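Setting Up a Flat Work Surface for Small Parts

By Şengül Akbulut
2 comments | 60 shares

Small parts roll, and a tabletop with a rounded edge does nothing to stop them. A white board laid flat on the table fixes most of this. It gives a level, pale surface and can be lifted away for cleaning.

1. Wipe the table. Grit under the board will make it rock.
2. Lay the board flat and press each corner. If one lifts, turn the board over and try again.
3. Put a rimmed tray on the left side of the board. Left-handed workers should swap sides.

Choose a tray with rounded inside corners – screws and washers slide out of them easily. A pale tray is fine for dark parts. 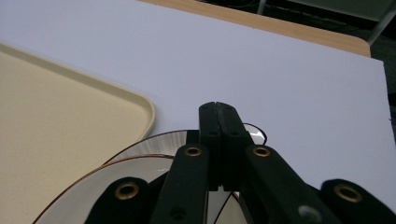 4. Keep clear items close to the tray. Transparent plastic is hard to find on white, so always return it to the same spot.
5. Empty the tray before starting the next job. Do not mix leftovers.

A matte board is preferable under a bright lamp. If yours is glossy, rub it lightly with 800 grit paper and wipe off the dust.

This site uses cookies. Accept | Settings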